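Wissenschaftliche Mitarbeit (m/w/d) im Studiengang Kriminologie und Polizeiwissenschaft

Die Hochschule Steredmont besetzt zum Sommersemester eine Stelle in der Lehr- und Studienkoordination des Bachelorstudiengangs. Beginn ist im Mai, die Befristung beträgt 2 Jahre. Der Stellenumfang entspricht einer halben Stelle. Dienstort ist der Campus Ona.

Aufgaben: Planung der Lehrveranstaltungen in den Modulen Strafprozessrecht, Kriminalstatistik und Vollzugskunde, Anrechnung von Leistungen aus der mittleren Polizeiausbildung, Betreuung der Pflichtpraktika sowie Pflege der Modulhandbücher. Hinzu kommt eigene Lehre im Umfang von vier Semesterwochenstunden. 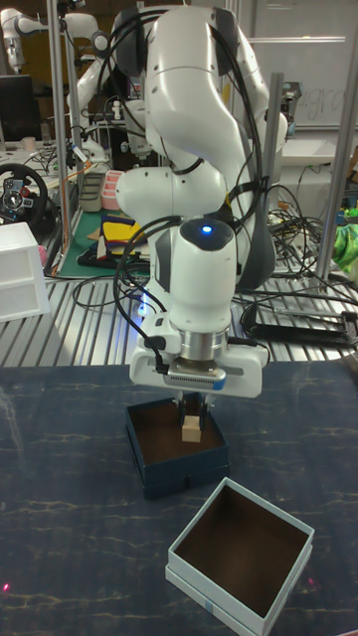

Vorausgesetzt wird ein Masterabschluss in Kriminologie, Rechtswissenschaft, Soziologie oder einem verwandten Fach. Kenntnisse im Prüfungsrecht und in einem gängigen Statistikprogramm sind nachzuweisen. Lehrerfahrung ist erwünscht. Vor der Einstellung ist ein erweitertes Führungszeugnis vorzulegen.

Bewerbungen mit Lebenslauf, Zeugniskopien und Lehrkonzept (höchstens 18 Seiten, eine PDF-Datei) sind unter der Kennziffer 173 bis zum 12.10.25 an die Personalstelle zu richten. Unvollständige Unterlagen werden nicht berücksichtigt. Reisekosten zum Vorstellungsgespräch werden nicht erstattet.

Kontakt | Impressum | © Hochschule Steredmont | Nach oben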